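Home | News | Leagues | Minutes | Contact

January 13, 2020
By Natalie Bainbridge

Clesosia Sim Racing League - minutes of the monthly meeting

1. Last minutes
The minutes were read and accepted with one correction: the Hayes Cup has nine rounds, not eight.

2. Members
We have now 87 paid members. Two requests to join arrived through Listbridge and both were accepted.

3. Hayes Cup, round four
The result of the night stage was discussed for a long time. Three drivers lost connection before the second split. It was decided that the stage will be driven again in February, with the same cars and the same weather setting. Times from the first attempt do not count.

4. Server
The Prellent server contract was renewed for one year. The player limit stays at 100 - this is enough for us at the moment.

5. Penalties
Cutting a corner will cost ten seconds from the next round. The vote was 11 for, four against.

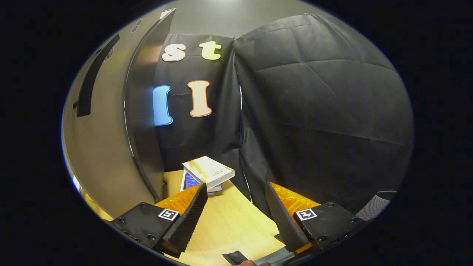

Tabletop, with orange pads at both sides.

6. Other matters
The replay archive has 2402 files. Files older than two seasons will be deleted after the next meeting.

Recent items
Hayes Cup: standings after round three
How to send your replay
New liveries for the winter season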